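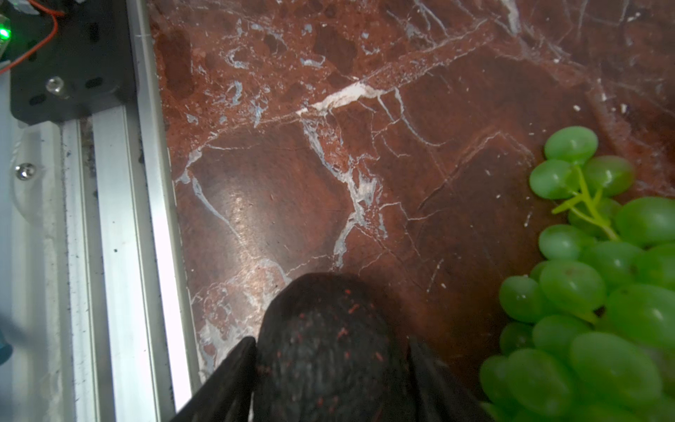 Barbu Stone Restoration

About Us

We clean, repair and polish natural stone. Most of our work is in houses: kitchen counters, bathroom floors, fireplaces, window sills and stair treads. We also look after stone in small hotels, dental offices, restaurants and a few older public buildings. The shop is in Wistdale, and we drive to Gurkville and the towns between the two as part of our regular area.

What we do

Marble is the largest part of our business. It is a fairly soft stone and it reacts to acid, so lemon juice, wine, vinegar and many bathroom cleaners leave dull spots on it. These spots are called etches. People often take them for stains and scrub at them, which makes the dull area bigger. An etch is a change in the surface itself, and the way to remove it is to hone the stone lightly and bring the polish back up.

Stains are different. Oil, coffee, rust and ink soak into the stone and darken or color it below the surface. We draw them out with a poultice, a paste that is spread over the spot, covered and left to dry. Some stains need one application and some need several. Rust is the slowest. Old oil stains next to a stove may never come out all the way, and we will say so when we look at them.

We also do the following:

Chip and crack repair with color-matched resin
Grinding of uneven floor tiles
Regrouting and replacement of failed caulk
Honing for customers who want a matte finish
Sealing of counters, showers and floors
Resetting loose hearthstones and sills
Yearly maintenance visits for commercial floors

We work on marble, limestone, travertine, slate, granite and terrazzo. We do not work on engineered quartz, and we do not cut or sell new counters. If you need new stone, we can tell you what questions to ask at a stone yard, but we take no referral fees and do not send customers to any one supplier.

How the business started

Barbu began as a floor polishing outfit with one grinder and a van. The first steady job was the lobby of the Ilitz Building in Gurkville, where the travertine had been covered in layers of acrylic wax over many years. The wax had turned yellow and trapped dirt in the walkways. Stripping it took most of a winter, all of it at night, and when it was done the building managers asked whether the same could be done for the stairs and the elevator surrounds. We still maintain that lobby today.

Tenants in the building started asking about their own kitchens and bathrooms at home. House work needed different tools and a different way of working – smaller machines, more hand polishing and a lot more plastic sheeting. Within a couple of years it had passed the commercial side, and it has stayed that way.

We moved to the present shop in Wistdale when we outgrew a rented garage. It has a wet room for tabletops and loose pieces, a drying area, and a rack of stone offcuts that we use for testing color matches. The front office is small. There is a counter, a sample wall and a parking space directly outside for people dropping off heavy items.

Who works here

There are 12 of us. Most of the crew trained here, starting with masking and cleanup, then moving on to floors, and then to counters and vertical work. It usually takes a person a couple of years to be sent out alone on a polished marble counter. Dark and red marbles show every swirl mark under a kitchen light, and a new polisher will spend a good deal of time on offcuts before touching one in a customer's house.

Two people handle the office. They answer the phone, schedule the crews and can give general advice on cleaners and sealers. For anything that depends on the condition of the stone, they will set up a visit.

How a job goes

We start with a look at the stone. Photos by email are useful for a first opinion, but polish and scratches do not photograph well and we do not give a final price from pictures. At the visit we test a small area, normally in a back corner or behind an appliance, so that you can see the finish we expect to get. If the test patch is not what you had in mind, this is the time to tell us.

After that you get a written quote. It lists the areas included, the finish, the number of days and whether sealing is part of the price. Our minimum charge for a house visit with work is $500. The inspection and the test patch are free inside our regular area.

On the day, we need water, a regular outlet and clear surfaces. Please empty the counters and take down anything breakable that hangs nearby. We mask cabinets, appliances and floors ourselves. Honing and polishing are done wet, so there is very little dust, but there is slurry, and we take it away with us. It does not go down your drains.

A typical kitchen takes a day. A bathroom floor with a shower may take 2 days, with time in between for the grout to cure. Counters can be used again the same evening unless they have been sealed, in which case we ask you to leave them alone overnight.

About sealers

Many customers call to ask for sealing when what they have is etching. A penetrating sealer slows down liquids that would otherwise soak in. It gives you more time to wipe up oil or wine before it stains. It does not stop acid from dulling polished marble, and no sealer of this type will. We would like people to know this before they pay for it.

Some stones do not need sealing at all. Dense granites often take up so little water that a sealer just sits on top and leaves a haze. We do a water drop test at the visit and leave the sealer off the quote if the stone has no use for it.

Daily care

For everyday cleaning, use warm water with a little neutral stone soap or plain dish soap, then rinse and dry with a soft cloth. Dish soap left to build up will make a polished surface look cloudy, so the rinse matters. Keep vinegar, bleach and powdered cleansers away from marble and limestone. Use coasters and cutting boards. On floors, a mat at each outside door will catch most of the grit that causes scratches.

If something spills, blot it. Wiping spreads it over a larger area.

A printed care sheet comes with every finished job, with a section for the kind of stone you have. Extra copies are at the front counter, and landlords are welcome to take a stack for their tenants.

Our guarantee

We guarantee the workmanship on repairs and polishing for one year. If a filled chip comes loose or a repaired joint opens, we come back and fix it. New etches, new stains and damage from harsh cleaners are not covered, but past customers get a lower rate for touch-up visits.

Hours and location

The shop is at 46 Mill Street, Wistdale. The office opens at 8 a.m. and closes at 4:30 p.m. on working days. Crews leave early, so if you want to talk with the person who worked on your stone, late afternoon is the best time to call. Drop-offs of tabletops and loose pieces are by appointment – call ahead and we will have someone ready to help carry.

We are busiest from April until the end of summer. For work during those months, please get in touch several weeks ahead. Hotel and restaurant floors can be done overnight at any time of year.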